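Trekstead launches table kit for shared dining rooms

January 24, 2023 — Trekstead has added a small-table kit to its range for hostels and shared houses. The kit comprises a wipeable cloth, seven stackable cups in mixed colours and a wall rack, and fits tables up to 2 metres long. Cups and cloths are made by Gallach and tested by Kenix over 40 wash cycles. Orders open in April.

Cups in shared rooms are often put down wherever there is space, and end up among everything else kept on the table. Trekstead's layout guide deals with this kind of corner table, where a green fan, a toothpick container and a purple plush animal share a white floral cloth with cups lying on their sides. It advises keeping the back edge for fixed items — fan, jar, toothpicks — and storing cups upright on the rack.
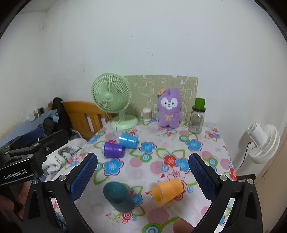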